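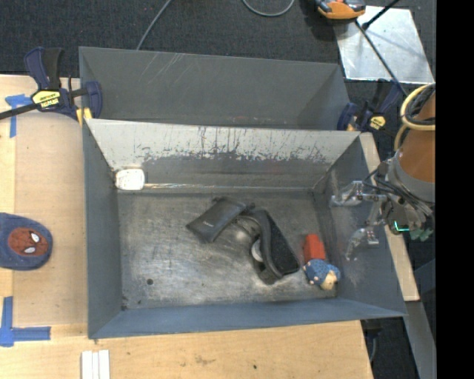
料箱与两指夹爪，箱体两侧用杆式夹固定

金属料箱抓取：夹爪对比的几点做法

一、先固定箱体。空箱很轻，指尖一碰箱壁就会移位，标定随之作废。两只箱子并排摆放时，用杆式夹压住相接的角部，夹紧后用手推一下箱沿，不动再开机。台面位置用蓝色胶带贴角标，挪动后按标记复位。

二、物品要混着放。只用方块测试，各种夹爪的成绩都差不多。箱里至少应有硬质块状物、软布袋、毛绒或针织玩具和弯曲带状物。红色块与蓝色玩具这样紧挨着放，比分散摆放更能看出指尖的插入能力。靠角落的小件单独记录成绩。

三、指尖厚度。Lundier 的薄指适合贴壁取物，夹软袋时容易打滑；Manole 的指面较宽，夹布料稳定，但进不了箱角。我们的做法是薄指加贴硅胶片，厚度以不碰箱壁为限。硅胶片每抓取1,000次更换，指面发亮时提前更换。

四、夹持力。从低档起调，每档抓取30次，掉落不超过一次即可停止上调。软袋和硬块分开设定，不共用一个数值。Rudalov 控制器改完参数须重新回零，否则开口宽度有偏差。

五、线缆。腕部的软管和电缆留出弯曲余量，绑扎点放在关节两侧，不要绑在关节上。手动把腕部转到两端极限，看线缆是否碰到箱沿。

六、箱壁反光。磨花的金属内壁会产生亮斑，深度相机容易把亮斑误认成物体。先降低曝光，再调整灯的角度；仍有误检时，采一张空箱底图做差分。箱底的污渍和小孔也应包含在底图里。

七、记录。每轮只换一个变量，写明夹爪型号、力档、物品摆放和失败原因。Paula Grecu 在 Mendbridge 用的表格有9列，我们删到6列，填写快了不少。失败原因分为未接触、滑落、夹到箱壁和误识别，其余写进备注。

收工前松开杆式夹，擦净夹垫。金属屑留在垫上会划伤箱沿。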